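What the hem tells you: a talk with Noreen Tashjian

Noreen Tashjian opens her alterations shop in Durkley at 9 in the morning and usually has a pair of pants on the counter by ten past. She has had the shop for six years. Before that she spent 18 years in the alterations room at Coman, the department store in Kultville, where she started on buttons and ended up running the bench.

She learned to sew from an aunt, but she says the store is where she learned to work. "At home you can take all weekend over a zipper. At Coman there was a rack with tickets on it, and the rack had to be empty when you left. You find out pretty fast which of your habits are any good."

The Coman alterations room had four machines, one window and a steam press that was older than most of the staff. Tashjian liked it there. When the store cut the department she was offered a job on the sales floor and turned it down. She rented a former shoe repair place on the main street in Durkley, kept the old counter, and put a curtain across one corner for fittings.

Most of what comes in is hems. A plain pants hem costs $26, and she knows some people think that is too much for a pair they bought on sale. "I don't argue with them. I tell them what it costs and I show them one I finished. If they want to do it themselves, I'll tell them what thread to buy."

She means that. For the last two years she has also taught a mending class in the back of the shop, and she asks people to start at home, before they ever sit down at a machine. The first job is to take everything out and look at it. 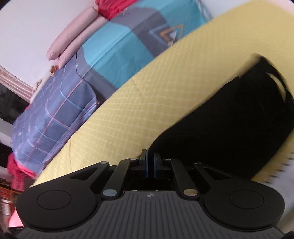
A bed is the biggest flat surface in most homes.

"People come to the first class with one shirt," she says. "I ask what else is waiting and they say nothing, that's it. Then the next week they bring a bag. They went home and looked." Her advice is to sort by the kind of repair. Loose buttons go together, open seams go together, and anything with a hole in the body of the fabric goes last, where it can wait until you know more.

She is strict about washing. Clothes should be clean before they are mended, partly out of courtesy and partly because fabric that hasn't been washed may still shrink. She once took up the sleeves on a cotton jacket that the owner swore had been through the wash. It hadn't been. "She came back with it up around her forearms. I redid it for free, as much as it could be redone. Now I ask twice."

I asked what she thinks of the repair videos that a lot of her students have watched. She said some are very good, especially for darning, where it helps to see a needle move slowly. Her complaint is with the ones that make every repair a feature, in bright thread.

"That's fine on jeans. I've done it on my own jeans. But a man who brings me his suit for a funeral doesn't want an orange star on the knee." 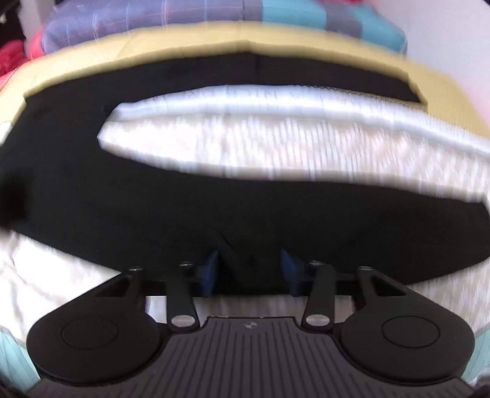 Black clothes are the hardest to match, she says, and people never believe it. There are warm blacks and cool blacks, and an older garment may have gone a little brown or a little green. She keeps nine spools of black thread and takes them to the front window one at a time. She won't choose under the ceiling lights. If a customer comes in after dark in winter, the thread waits until the next day.

The machine she uses most is a Deltel straight stitch she bought secondhand from a closing upholstery shop. It does one thing. For stretch fabrics she has a second machine, and a third sits under a cover because it needs a part she has been meaning to order. Her students work on whatever they bring in, including one that had belonged to somebody's grandmother and needed a whole evening of oil before the wheel would turn.

Class runs 90 minutes, on Tuesday evenings. She tried two hours at first. "The last half hour was all ripping out. People get tired and sew the pocket shut."
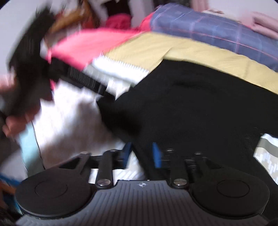
Fiorella Grasso
Staff writer, Work and Trades

Tashjian has opinions about what is worth fixing, and they don't always follow the price tag. She will put a new lining in a wool coat that cost very little, provided the wool is sound. She has turned away expensive sweaters. If the yarn has thinned all over, she says, a darn only moves the hole an inch to the left.

She also turns away wedding dresses from May through August. She used to accept them and would lie awake. A bridal hem can have five layers, every layer is a different length, and the shoes always change at the last minute. "I asked one girl, are these the shoes? She said yes. They were not the shoes." Brides are now sent to a woman in Kultville who does nothing else and, according to Tashjian, sleeps fine.

What does she do with leftovers? Every alteration makes scraps, and a strip cut from the bottom of somebody's pants is too narrow for much. She pins the strip inside the bag and gives it back with the garment. It is the exact fabric, she says, and if a knee goes in three years, there's the patch. Some customers throw it out. A few have come back with it.

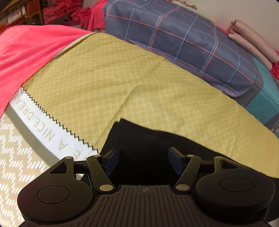
Page last changed: April

For cotton scraps of her own she uses pinking shears on the raw edges, which slows the fraying enough for a piece that will sit in a drawer. Students love the shears and want to use them on everything. She lets them, then has them wash a sample at home and bring it back so they can see how much it frayed anyway.

She doesn't plan to expand. A second location was suggested to her by the bank, and a helper was suggested by her sister. She might say yes to the helper, two afternoons a week, if the right person came along who could press. Pressing is what she would test first.

"Anybody can show me a nice seam," she says. "I'd hand them the iron and a pair of pleated pants and go make coffee."

The phone rang twice while we talked, both times about zippers. She wrote the names on a pad, told each caller to bring the coat in zipped if it would still zip, and went back to the gray skirt she was letting out at the waist. It was due at noon.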